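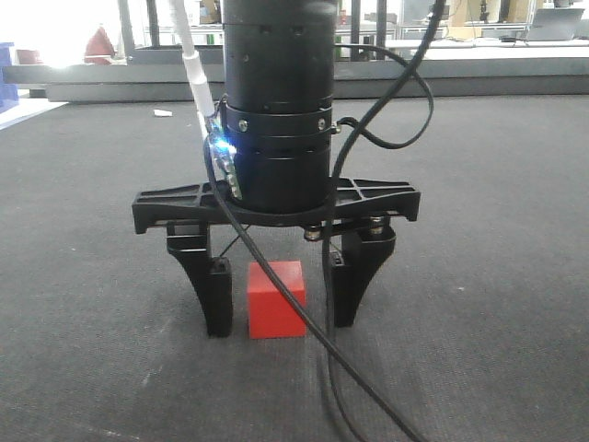
Reinhold Rieger wrote to us after reading an early draft to say that he had never once in his life stopped to wonder where red ends and orange begins, that his grandmother in Jandivov had called ripe apricots, foxes and roof tiles all by the same word, and that he doubted a list of color names could tell us much about how people there really talk. We are grateful for that letter, and a good part of this section grew out of our trying to answer it.

We had asked 80 adults, half from Jandivov and half from Ondora, to name a set of 22 painted cards in whatever words came to them first. We let them take their time, and we wrote down the side remarks as well (many of these were a pleasure to hear, and a few went on far longer than the naming itself). Speakers in Ondora tended to settle on a plain word and move along. Those in Jandivov more often reached for a thing, such as brick, paprika or rowan berry, and then argued with themselves over whether it was the right one. Older speakers did this most of all, which fits what Rieger remembers of his grandmother, though we would not lean on it too hard.
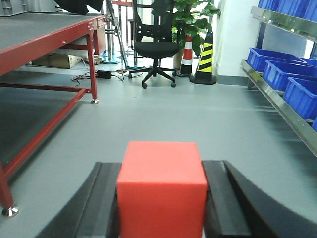 Cards are flat and evenly painted, and everyday talk about color hardly ever deals with anything so tidy. A barn wall is one shade in the shadow of the eaves and another a step away, and yet people will happily call the whole of it red and think no more about it. The cube in Figure 3 poses the same small puzzle, with a top face slightly lighter than the front, and a speaker who wants one name for it has to decide which face should have the say. It also falls between the two words this section is concerned with, being a bright orange-red, and we can easily imagine our Jandivov speakers passing over both of them in favor of some fruit or flower. For this reason we treat the card names as first choices made under calm conditions, and we come back to whole objects when we turn to the market conversations recorded in Ondora.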